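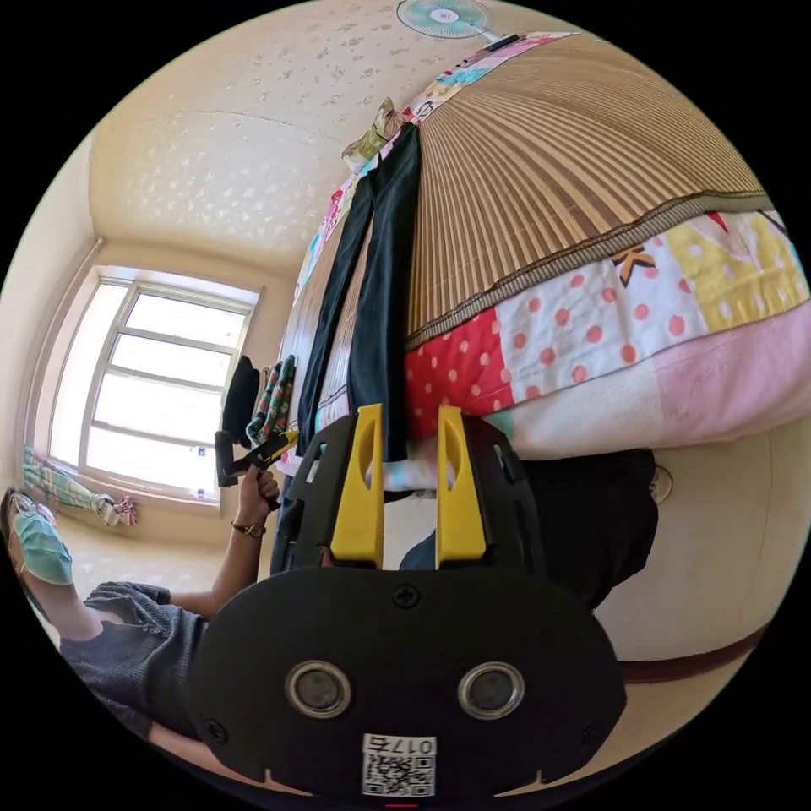

Week 4: Why dark clothes lose their colour

Textile Care for Home and Small Business, Nakmont Evening College
Handout to keep. Please read it before the practical session.

Last week we spoke about fibres and how each of them takes up water. This week we speak about colour, and mostly about black, which is the colour people complain of most often. At the Fultis laundry, where this course has its practical sessions, the complaints book has 1,494 entries, and the largest group is under the heading "faded or grey". Holes come second. Shrinking is only the third.

4.1 What we mean by fading

In daily speech we say that a shirt "has faded", but several different things can be meant by it. It is worth the effort to separate them, as the treatment is not the same.

Dye loss. The dye has left the fibre and gone into the water. You may see it in the wash water, or on a lighter garment that was washed together with the dark one.

Light damage. The dye is still in the fibre but it was changed by the sun. Look at the shoulders, the top of a folded pile near a window, or the outside fold of a curtain. The inside of the seam will keep the old colour, so always turn the seam and compare.

Surface wear. The dye is there, but small broken fibres stand up from the surface and scatter the light. The cloth looks grey although it did not lose much colour. This is very common with black cotton trousers at the knee and the pocket edge.

Residue. Detergent powder, hard water minerals or lint are lying on the cloth. It looks like fading and it can be washed away. Check for this one first, before you tell a customer any bad news.

4.2 Dyes and fibres

You do not need chemistry for this course. However, you should know which dye families are usual on which fibre, and how well they hold.

Cotton and linen: mostly reactive dyes. They make a strong bond with the fibre. What comes out in the first washes is mainly dye which did not bond and was not rinsed well at the factory. Cheaper cottons may have direct dyes, and these bleed for much longer. Black cotton can also be sulphur dyed, and this black often goes a little brown or green with age.

Denim: indigo. It stays near the outside of the yarn, so rubbing takes it off. Customers expect this, and some of them like it.

Wool and silk: acid dyes. They are generally good in cool water, but warm alkaline washing is bad for both the dye and the fibre. Never use an ordinary biological detergent here.

Polyester: disperse dyes. They hold very well in washing. Too much heat from the iron or dryer can move them, and then you find a coloured mark on the ironing cloth.

Nylon: usually acid dyes again, and sometimes disperse. Nylon picks up loose colour from other garments very easily – more easily than most students expect.

Blends: treat them according to the weaker fibre. A cotton and polyester blend can look speckled after some years. The cotton part becomes pale while the polyester part stays dark.

4.3 The test for bleeding

We will do this test in the practical. At home you can do it with what is in the kitchen.

1. Choose a hidden place, for example the inside of the hem.
2. Wet a white cotton cloth with warm water and one drop of the detergent you plan to use.
3. Press the cloth on the hidden place and hold it there while you count slowly to twenty. Do not rub yet.
4. Look at the cloth. Write down "none", "slight" or "strong".
5. Now rub gently, ten strokes, with a clean part of the cloth. Write down the result again.
6. Let the garment dry before you decide. A wet patch always looks darker.

If pressing gives nothing but rubbing gives a mark, the problem is loose dye on the surface. Wash the garment alone two or three times and repeat the test. If pressing already gives a strong mark, the garment should be always washed alone, and never be left wet in a pile.

4.4 Washing dark clothes

Turn the garment inside out. Close zips and hooks, and empty the pockets completely. One paper tissue can cost you half an hour of brushing afterwards.

Wash at 30 degrees, with a liquid detergent. Powder can leave white lines in folds when the water is cool. Many powders also contain an oxygen bleach, and for dark clothes we do not want it. Optical brighteners are another thing to avoid. They make white look whiter, but they make black look dusty.

Do not fill the drum to the top. The clothes need room to move and to be rinsed, but a nearly empty drum at high spin is not good either. Three quarters full is our rule for cotton, and half full for wool and delicate things.

Take the clothes out when the machine stops. At Fultis the limit is 30 minutes, and after this the load is counted as a fault in the Pundex sheet. (Pundex is the load record that you will fill in during the practical. Bring a pen.)

What about vinegar and salt? Students ask this every year. Salt is used when cotton is dyed, but it does not fix the dye in a finished garment at home. A little white vinegar in the rinse can help to remove detergent and minerals, so the cloth may look darker afterwards. It will not bring back any dye.

4.5 Drying and storing

Dry dark clothes in the shade, inside out. In our summer one afternoon on the line is enough to leave a pale stripe on a cheap black T-shirt. A tumble dryer does no harm by light, but it causes surface wear, and all that lint in the filter was part of your clothes before.

Store them clean, and away from a window. Folded knitwear should be refolded in another way from time to time. Wool coats should hang on a wide hanger with a cotton cover. A plastic cover keeps the moisture in.

4.6 Can the colour be brought back?

Sometimes. Residue washes off. Surface wear can be improved with a fabric shaver, used lightly on a flat table. For real dye loss, redyeing is possible with cotton, linen, wool and silk, but the sewing thread is often polyester and it will keep its old shade. The Tiêu alteration shop shows its customers a redyed sample with visible stitching before it accepts the job, and I recommend you to do the same.

Reading for next week

Course reader, from page 121 to the end of the chapter, on stains from oil and wax.

For the practical

Bring two dark garments of your own, one cotton and one of any other fibre, and a white cotton cloth. Please do not wash the garments specially for the class.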